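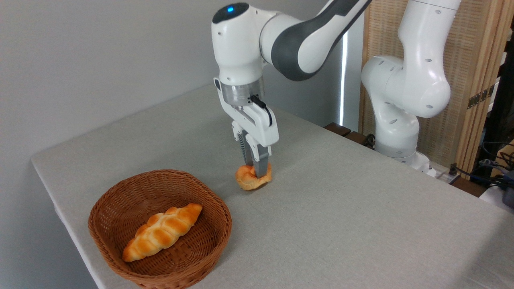
The Flurham Community Kitchen will move to its winter schedule in December, and members are asked to read the following changes before making a booking. The morning baking sessions, which have grown steadily since they were introduced, will now begin at 6:30 a.m. and will cover laminated doughs as well as bread. Participants will work toward a small croissant of the kind shown, crescent-shaped, with a glossy crust. Those who have not yet completed the introductory bread course should do so before enrolling, as the instructor will not repeat basic mixing and shaping.

Enrollment for all winter courses opens on Wednesday at 9 a.m. Places are offered first to current members and then to residents on the waiting list, which stood at 61 names when this issue was prepared. Requests may be made at the front desk or by telephone. Requests left on the door or handed to instructors cannot be accepted. The member rate is unchanged. A deposit of $50 is required for each course and will be returned in full if notice of withdrawal is received at least seven days before the first session.

Mahnaz Rezaei will again direct the baking program. Ardalan Salehi joins the teaching staff from the Lindgren Street kitchen and will be responsible for the evening courses on soups, preserved vegetables, and cooking for one or two people. The course on holiday meals has been withdrawn this year. Members who had asked to be kept informed of it have been written to separately.

The dry goods store will be closed for shelving work during the first week of the new schedule. Flour, sugar, and salt will be available from the side counter during that week only, in the quantities needed for class use. Members who rent bench space for their own production should bring their own supplies. Bench rental agreements expire at the end of the month and do not renew automatically. Forms may be obtained from Niloufar Rahimi in the office.

The Board has also approved the purchase of a second deck oven at a cost of $3,000, including delivery and removal of the old unit. The new oven will be placed against the north wall, next to the proofing cabinets, and the two long benches now in that position will be turned to face the windows. The old unit will not be offered for sale.

The Kitchen served 181 course participants in the past season, the highest number since the move from Vetton Road. The Board thanks all members who completed the autumn survey. Several respondents asked for longer breaks between sessions, and the interval on weekdays has accordingly been extended to 40 minutes. Comments on the new schedule should be addressed in writing to Warrick Tomoana, Program Manager.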